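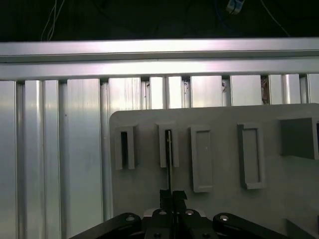

Re: [workshop] Slotted extrusion for the tool wall

On 7th October, Tyra Bråten wrote:
> I'd like us to do the whole back wall in upright aluminum
> extrusion and hang gray plastic holder plates on it. Senevero
> will sell us 50 lengths, and with the fasteners it comes to
> 2,519. Everything can be moved later with one hex key. We'd
> never have to drill that wall again.

Tyra, I've read this twice and I'm still not sold.

"Everything can be moved later" is what we heard about the Banby racks in January. Has anyone moved one? I haven't, and I use them more than most people here.

My bigger worry is the grooves. Stand profiles side by side like that and every slot and gap is a place for dirt to sit. A flat panel gets wiped down in a minute. Who is going to run a brush down all those channels, and behind the plates too?

Then the holders. A deep narrow slot is fine for a rod or a steel rule. The wide shallow pockets I don't get at all. What goes in them that wouldn't be just as happy on a shelf? If the plates come with a fixed row of slots, we'll end up buying tools to suit the plate.

And please, before any of it goes up, decide where the cables run. Loose wires hanging down behind a metal beam are a pain to trace, and I've done that job once already at Saha.

Could we get 30 lengths quoted, and one plate on trial by the bench? If people are still putting things back in it after a month, I'll help bolt up the rest. Does the price include end caps? The Skernix quote didn't.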